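工房笔记 二月 地板油样板,续

早上到得早,暖气还没上来,手冷得拧不开罐子。先烧水,把Stinalon那罐油整个儿泡进温水盆里,趁这工夫把上回没写完的补上。上回写到一半跑去接货了,回来就忘了自己想说什么,页脚只留了三个字“边角黏”。现在看着这三个字想了半天,应该是说Aser硬蜡油那块样板的边角到第二天还黏手。就当是这个意思吧,以后别这么写了,自己都看不懂。

背景再记一遍,给后来翻这本子的人。Basville那套老房子要翻地板,房主的要求是颜色别变深、别发亮、光脚踩上去要舒服,还要能自己打理。前三条好说,第四条最头疼,因为“自己打理”这四个字每个人理解的都不一样。有人觉得一年上一次油就叫自己打理,有人觉得用湿拖把随便拖就叫自己打理。我问过是哪一种,回答是“正常那种”。好吧。

所以才有了这一轮样板。手头三种东西:Stinalon的亚光油,Aser的硬蜡油,还有Brandão的地板皂。皂是做日常保养用的,也可以单独拿来做皂洗面,我一直想试纯皂洗,这次算是公私兼顾。

木料用的是从那边拆下来的旧板,橡木,背面全是黑乎乎的老胶,正面的旧漆已经发脆了,刮刀一推能成片翘起来,特别解压!推了一上午,停不下来。要提醒的是有钉子的那几条先用磁铁过一遍,我偷懒没过,结果砂带上豁了一道口子。一条新砂带,就那么没了。心疼。

打磨

从40号砂纸起步。之前有人跟我争,说旧漆都刮掉了,何必从这么粗的起,直接上中号就行。我这回两种都试了,直接上中号的那条,磨完看着挺干净,一抹油,旧漆的印子全出来了,一块一块像洗不掉的茶渍。粗号起步的那条就没有。代价是后面得多花时间把粗砂痕赶掉,少走一遍都不行,斜着光一看全是横道道。

赶砂痕的时候我习惯拿铅笔在板面上轻轻画波浪线,磨到线没了再换下一号。老办法,笨,但是管用。铅笔要软的,硬的会压出沟来,沟里再吃油,等于自己给自己签了名。

最后一号停在哪儿,我犹豫了很久。磨得越细,油吃得越少,颜色越浅,可是也越容易出现那种“浮”在上面的感觉,踩上去有点滑。皂洗的板我多磨了一遍,油的板少磨一遍。摸起来差别很明显,看起来几乎没有。这一点跟房主沟通的时候要记得让人家上手摸,光发照片没用,发了也白发。

磨完吸尘,吸完再拿微湿的布擦一遍让木毛立起来,晾到摸着不凉,再轻轻过一遍细砂。这步我以前总跳过,觉得反正上了油还要再砂。今天对比了一下,没跳过的那几块手感确实顺。以后不跳了(写下来算是立字据)。

上油

Stinalon先来。温过的油稀很多,刮板一推就开,味道比上一批淡。罐子一定要搅到底,亚光粉全沉在下面,上回有块样板发亮就是因为没搅透,我还冤枉了人家产品,写了半页坏话,已经划掉了,划得不太干净,大家当没看见。

刮一遍,等它吃,干的地方补,然后拿白垫子打圆圈,再用棉布收。收油这一步宁可多收。我总有一种舍不得的心理,觉得油都倒出来了,擦走多可惜,结果就是表面留一层,第二天黏灰。收到布在板上拖着没有阻力,就可以停手了。

擦过油的布!全部摊平晾到外面的铁架上,泡过水再扔。这条每次都写,每次都有人把布团成一团塞进垃圾桶。会自己烧起来的,真的会,别赌。

Aser那罐比较稠,里面带蜡,温水泡过也还是稠,像冬天的蜂蜜。涂得必须极薄,薄到怀疑自己有没有涂上。我第一块就涂厚了,也就是“边角黏”的来历,油顺着边往下淌,在倒角底下积了一条。中间早干了,边上还能按出指纹。第二块改成几乎干擦,效果好得多,光泽匀,手感是三种里最滑溜的。可是颜色比Stinalon深半档,偏黄,拿到窗边更明显。房主最怕的就是黄,所以这个大概出局了,有点可惜,我个人挺喜欢。

还试了一块往里加白的,想把黄压回去。加少了看不出来,加多了木孔里全是白点,像头皮屑,没法看。放弃。

皂洗

终于说到我最想写的。Brandão的皂是片状的,称了70克,用热水化开,搅成稀粥那样,放凉以后会变成一坨滑溜溜的冻。第一次做的人都会以为做坏了,没坏,就是这样的,用的时候挖一勺再兑温水就行。

皂液刷上去,等一会儿,顺着木纹擦,再用干净布把浮沫带走。头一遍木毛会立得很厉害,板子摸上去像猫舌头,别慌,干透了用细砂轻轻带一下,再来第二遍。几遍下来,板面会有一层很软的白,像旧桌子擦了很多年的那种白,我特别喜欢,喜欢到站在那儿摸了好久,水开了都没听见。

缺点也记清楚。怕水,怕红酒,怕酱油。刚做完的头几周尤其娇气,水滴上去没及时擦就是一个圈。圈可以用皂液再擦一遍淡下去,但是需要人有耐心,也需要人不在乎。橡木里单宁多,铁锅底下有水往上一放就是黑印,这个皂救不了,得上草酸,而草酸又会把旁边一块漂白,越救越大,最后干脆整条重做。我干过这种事,不想再干。

所以皂洗到底适不适合那套房子?卧室我觉得行。卧室里人少走动,多半光脚或者穿袜子,也没什么汤汤水水。走廊和餐厅就别想了。问题是那边的地板是一路连通铺过去的,没有门槛,卧室皂洗、走廊上油,交界的那条线怎么处理?我想过压一条铜条,也想过干脆让它在门框底下自然断开,铺的时候掉个方向。画了几张草图,都不满意,夹在本子后面了。

铺法这里多说几句。直铺最省料,斜铺好看,小房间斜铺会显得宽一点,但是靠墙那一圈全是斜切的小三角,费料,也费脾气。旧板回铺更费,因为每条宽窄都差一点点,斜着拼过去,误差会一路攒,攒到对面墙根就是一条大缝。要么先按宽窄分堆,同堆的用在同一排;要么从房间中间往两边铺,把误差平摊。我倾向分堆,麻烦在前面,后面省心。

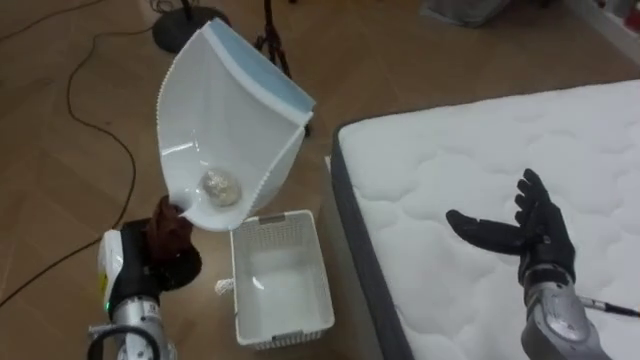
斜铺的暖褐色木地板,旁边是白色床垫,大号白塑料铲口朝上。

接着说斜铺的收边。之前在别人的工地上见过一种做法,先沿墙走一圈直的边框,里面再斜铺,像给地毯镶边。好处是小三角不用直接顶着墙,墙不直也看不出来,老房子的墙没有一面是直的。坏处是边框和斜板相接的地方要切得特别准,一有缝就特别显眼,眼睛会自动往那儿跑。Basville那套的墙我拿长尺靠过,中间鼓出来好大一块,尺子在上面能转圈。边框这个方案要留着,下次过去跟房主当面聊。

另外,斜铺的地面打磨也要改方向。直铺的顺着纹走就行,斜铺的要是还顺着房间走,就会跟木纹成夹角,粗砂痕特别难赶。要跟着板子的方向斜着走,走到墙角机器转不开,再拿小边磨机补。边磨机补出来的地方吃油跟大面不一样,颜色会深一圈,像给房间描了个眼线。解决办法是最后整面用圆盘机统一过一遍细砂,把差别抹平。样板太小,这个问题在样板上看不出来,只能到现场先挑一个衣柜底下的角试。

水滴测试

每块样板上都滴了水、茶和一点酱油,拿玻璃杯倒扣着,免得被谁的袖子蹭掉。掀开擦掉以后是这样的:

Stinalon,水没事,茶没事,酱油留了一点很浅的影子,斜着看才有,用皂液擦两下就没了。
Aser,全没事,干干净净,酱油珠子在上面滚来滚去。气人,偏偏是它黄。
Brandão纯皂洗,水有圈,茶有圈,酱油就不提了,像盖了个章。

还有一块是我临时起意做的,先薄薄一层Stinalon,等它固透了,再用Brandão的皂液洗两遍。结果比我想的好!颜色比单纯上油要浅一点点,有一点皂洗的那种白,水没事,茶没事,酱油的影子也比单油的淡。手感介于两者之间,稍微涩一点,不滑。我觉得这块可能就是答案,卧室走廊可以统一用它,那条交界线的麻烦也就跟着没了。

但是先别高兴。油下面、皂上面,时间久了会不会起花,我没有把握。皂洗得多了,会不会把油的亚光洗出亮斑来,也没有把握。只能放着,每隔几天用皂液擦一回,当它是在正常过日子。样板已经放到门口过道上了,大家进出请尽量踩它,别绕着走!我看见好几个人特别礼貌地跨过去了,谢谢,但是不用。

杂事

圆盘机的电源线插头那头又松了,我拿扎带固定了一下,临时的,用的人留神。集尘袋满了一定要倒,满了以后吸力一掉,细灰全落回板子上,跟没吸一样。我那块Stinalon的第一版样板里头有颗粒,怀疑就是这么来的。

细砂快没了,下次订货补上,顺便补白垫子。软铅笔也只剩一截了,谁拿走了我那盒新的,放回来就行,我不追究。

磨下来的木灰留了一罐,挑的是没沾旧漆的那部分,筛过了,准备跟填缝料调在一起补旧钉眼。上次调得太稀,干了往下塌,得补第二次。这回调稠一点,填的时候稍微鼓出来,干了再砂平。颜色也要往深里调,因为填料上了油不怎么变,周围的木头会变,干的时候看着正好,上完油就成了一个个浅点子。这个亏我吃过不止一回,每次都觉得这次不会。

旧漆的碎屑单独装袋了,袋子上写了字,不要跟木灰混。那个年代的漆里有什么谁也说不准,刮的时候口罩戴好,刮完洗手再吃东西。我今天中午差点忘了,手都伸到饼干盒里了。

下午又去看了一眼那几块板。光线偏过去以后颜色跟早上完全两个样,Aser那块在斜光底下没那么黄,反倒是Stinalon显得有点灰。拍给房主的时候得早晚各拍一组,不然人家挑中的是下午的颜色,早上起床一看觉得被骗了。最好还是把板子带过去,就放在那个房间的地上,放一整天,让人家自己看。

问题是带哪几块。全带过去容易挑花眼,我的经验是给的选择越多,最后越是选一个不存在的,“要这块的颜色、那块的手感”。所以只带2块:单油的,和油加皂的。Aser那块我自己留着,打算拿去做张小凳子的面,黄一点没关系,凳子黄一点好看。

待办,写给自己:
过道那块样板继续养,每次擦完在背面记一笔。
问清楚他们家有没有狗。养狗的话皂洗可以再想想,爪子印倒是好修,就是得勤。
交界线的草图重画,如果油加皂能用就不画了。
墙边那圈边框的料要不要从旧板里出,等分完堆看剩多少。
Brandão的皂冻盖好盖子,敞着会结皮,上次有人以为是坏掉的胶水,给倒了。

快五点了,布都收了,铁架上还有一块没干透,留在外面。门口那块板我走之前又踩了两脚。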